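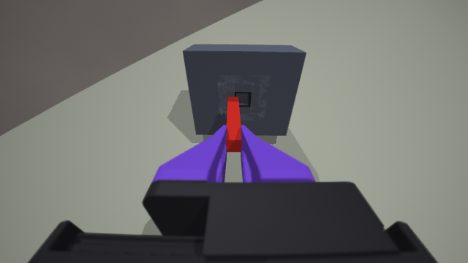
Water still off in parts of Grondale as main repair drags on

Homes on the east side of Grondale were still without running water this evening after a main gave way under Prestumden Road in the early hours. 177 properties affected at the last update. Bottled water being handed out from the car park behind the old library until 10pm.

Trevaskis, the firm that looks after the network for the district, said the supply went at about 4am and that the first calls came in within minutes. Crews were on site before it got light. The road was shut from the junction with Mill Lane down to the bridge and it has stayed shut.

Anyone driving through town should expect delays. Diversion is signed via the ring road but it was slow all afternoon, and the temporary lights by the garage have not helped. Buses on the 2 route are missing out the stops at Chapel Green and the health centre. Passengers for either one should get off at the market square and walk.

What went wrong

The pipe is a cast iron one, laid before most of the houses along that stretch were built. Trevaskis said a length of it had split along the underside and that the ground beneath had washed out, leaving a hollow under the carriageway. So the job got bigger. Engineers had hoped to clamp the split and have everyone back on by lunchtime. They now have to cut the damaged length out and put in new.

A spokesperson said: "We're sorry for the disruption and we know people are fed up. The pipe has to be replaced and the ground made safe before we can let traffic back over it. Our teams will work through the night."

The firm would not give a firm time for the water coming back. Its website was saying midnight this afternoon, then that was changed to "early morning". Residents on the higher streets, Beacon Rise and the top of Quarry Hill, have been told theirs will probably be last to return becuase the pressure takes longer to build up there.

School and shops

Prestumden Primary closed for the day. Parents got a text just before eight, which was too late for some, who were already at the gate. The school hopes to open as normal in the morning but will send another message by 7am either way. Breakfast club is off whatever happens.

The health centre stayed open for urgent appointments only. Routine bookings for blood tests and dressings were moved and patients are being rung with new slots. No need to phone in, the centre said, and the lines are busy enough.

Several cafes and the hairdresser's on Prestumden Road shut for the day. The bakery managed to open with what had been made the night before and had sold out by ten. The chip shop did not open at all. The launderette says it will go on Trevaskis's website tonight and decide from there.

A few traders grumbled that they heard nothing from the firm until mid-morning, and then only by a card through the door. One said she had lost a full day's takings and still had to pay her staff. Trevaskis said businesses could put in a claim using the form on its site and should keep receipts and till records from the same day last week for comparision.

Not the first time

This is the second burst on the same road since spring. The first one, further down by the bridge, was fixed in a day. After that the council asked for the whole length of the main to be looked at, and a survey was carried out over the summer. Its findings have not been published. Ward councillors said tonight they would be asking for them again.

The Prestumden Road main is down for full replacement under the Wakora scheme, the long-promised renewal of pipes across the east of the district. Work on that was meant to begin last year but was put back, first over the cost and then over who would pay for resurfacing. Trevaskis would only say that the programme was "under review" and that today's events would be taken into account.

Two homes at the low end of the road took in water through the front door before the flow was stopped. Carpets ruined in both. The families are staying with relatives. Sandbags are still out along that side and people are asked to leave them where they are until the all clear.

What to do if you're affected

Bottled water: car park behind the old library, until 10pm tonight and again from 6.30am. Bring a bag or a trolley if you can. Limit per household applies but will be relaxed for families with babies.

Can't get out: anyone who is elderly, ill or has a new baby at home can have water dropped off. Ring the Trevaskis helpline and ask for the priority list. Neighbours can ring on someone's behalf.

Toilets: the ones at the market square will stay open all night. Leisure centre showers are free to residents of the affected streets until it closes, bring something with your address on.

When it comes back: run the cold kitchen tap gently until the water is clear. It may look cloudy or a bit brown at first. Don't use the washing machine or dishwasher until it has cleared. If it's still discoloured after a few hours, report it.

Heating: combi boilers may show a fault light when the pressure drops. Check the manual before calling anyone out.

Bins: the collection on Prestumden Road and the side streets off it did not happen this morning as the lorry could not get through. Leave them out. The council says it will try again once the road is open.

Parking charges at the market square have been dropped until the road reopens.

More on this as we get it. The next update from Trevaskis is due at 9pm.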